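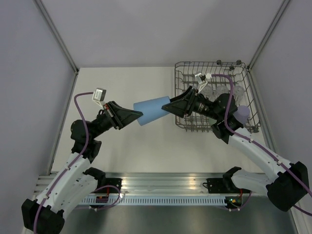
3.2 Cups and the dish rack

Cups were the most frequently handled items in the Dinalo kitchen diaries, ahead of plates, bowls and flatware. Of the 317 washing-up entries collected from the 16 households, most mention at least one cup, and many mention nothing else. A single cup rinsed after coffee was a common entry in April, when the diaries were started, and remained so until they were closed. Our interest in this section is in the short stretch between the sink and the shelf, which earlier work on household drying has mostly treated as waiting time. In the diaries it is a period in which people turn, shift and restack the same few objects. The position of a cup matters at each of these moments. A cup on its side with a slight tilt, like the light blue one in Figure 2, presents its length to the person handling it, and both ends can be reached at once. A cup set upside down presents only its base and wall. The diary writers knew the difference well, although few of them put it in these terms.

We asked each household to write down where a cup was put after rinsing, which way it faced, and whether it was moved again before being put away. The wording was kept loose. Terms such as "upside down," "on its side" and "leaning" were left to the writers, and we grouped them later. Leaning was the hardest group to settle. Some writers used it for a cup propped against a plate, others for a cup hooked partly over the edge of the rack, and one household used it for everything that was not upside down. These entries were read by both coders and discussed until they agreed. Where the entry gave too little to go on, it was marked as unclear and left out of the comparison of positions, but kept in the counts of handling.

Upside down was the usual position on a flat surface or a towel. Writers described it as the safe choice: the cup does not roll, and nothing falls into it. The drawback is that the rim sits flat against whatever is below it. Several households reported a ring of water on the counter when the cup was lifted, and two kept a folded cloth beside the sink for that reason alone. On a towel the ring was less of a complaint, but the towel itself became the problem by evening. One writer changed hers every day and recorded the change each time, which gave us a useful check on how often the cups were moved.

On its side was less common and was mostly found in crowded racks. A metal dish rack of the ordinary kind is laid out for plates, and the cups go where they fit. Once the plates are in, the remaining room is often a gap along the front or one end, and a cup will go into it sideways when it will not go in upright. Writers tended to describe this as a compromise. The entries suggest it worked better than they expected as long as the opening pointed a little downward. With the opening pointing up, water stayed in the lower side of the cup and was discovered later, usually when the cup was lifted and tipped.

We next looked at how cups came back out of the rack. This was not part of the original diary form. It was added after Morfudd Gough, who visited the first households, noticed that people who complained of chipped rims nearly all lifted their cups out by the rim with one hand. The revised form asked simply which part of the cup was held and whether the other hand was used. Two-handed lifting was recorded more often than we had expected, and it was not limited to large or heavy cups. People used the second hand to steady a cup that was wedged, to keep a neighboring plate from tipping, or to turn the cup upright on its way to the shelf. A few writers passed the cup from hand to hand over the counter as a matter of habit and saw nothing in it worth explaining.

The surface of the cup also came up. Smooth, matte cups were described as easier to keep hold of than glossy ones, though the same writers complained that tea marks were harder to see on dark matte cups and harder to shift from pale ones. Cups without a handle were turned onto their sides more readily. With a handle, the position was decided by where the handle would go, and a cup with a wide handle was sometimes left out of the rack altogether. One household in the Lamptey building owned a set of very tall cups that hold 700 milliliters each and would not stand under their wall cabinet in any rack they had tried. These were dried by hand at once and so contribute almost nothing to the drying entries — a gap worth keeping in mind when the figures for large cups are read.

The work surface beside the rack had more influence than its size would suggest. Households with a clear stretch of counter used it as a halfway point: the cup came out of the rack, was set down, was looked at, and then was put away or wiped. Households without one went straight from rack to shelf, and their diaries contain more remarks about drips on the floor and on the cabinet doors. Pale counters were said to show drips and crumbs less than dark ones, although here the writers did not agree, and the question was not asked directly.

Two limits should be noted. First, the diaries record what people remembered to write down, and a cup moved aside to make room for a pan is easily forgotten. Mohammed-Awal Annan compared the diaries of four households with notes he made during evening visits and found that small shifts within the rack were left out more often than anything else. The number of times a cup is handled before it reaches the shelf is therefore likely to be higher than our counts show. Second, all of the households used racks that stand on the counter. Racks that hang over the sink or sit inside a cabinet may lead to different habits, especially for cups placed on their sides, where the slope of the rack would add to the tilt of the cup.

For the comparison in the next section we keep three positions — upside down, on the side, and upright — and treat leaning cups as a separate group without trying to divide it further. Handling is counted from the moment the cup leaves the sink until it is on the shelf or back in use. A cup taken directly from the rack and filled again is counted as back in use, and this was how a good many of them ended their time in the rack, particularly in the mornings.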